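## Slide 4: Handling pale, smooth things

OK, so this is where I slow down and let people look. I've been at the Danby workshop for 6 years now and pale glossy surfaces still fool me. Ask the room: how many of you check for scuffs under the ceiling lights only? (Wait for hands. It'll be most of them!)

Tell the Paltolville story here, the short version. We packed around 500 cream lampshades in November, every one looked perfect on the bench, and then the calls started coming in...
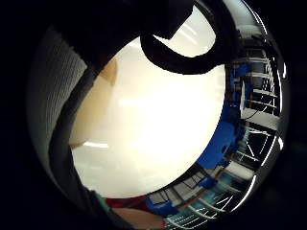 *Cream-white surface up close, grey ribbed knit at left, rows of bright lights behind.*

Point at the middle first. With this much brightness you lose nearly all the surface texture, and a hairline scratch could hide in there all day. Then go to the thin white streak low on the left, probably a reflection. I love a streak like that, because you can tilt the piece, watch the streak slide along, and anywhere it wobbles you stop and feel with a fingertip.

Gloves next. I like knit ones for this (keep 2 pairs going, wash them often), and please don't drag a cuff over the finish.

If there's time, mention the Weltura order, 3,000 pieces, all checked with the tilt. Then pass the sample shade around and go to slide 5.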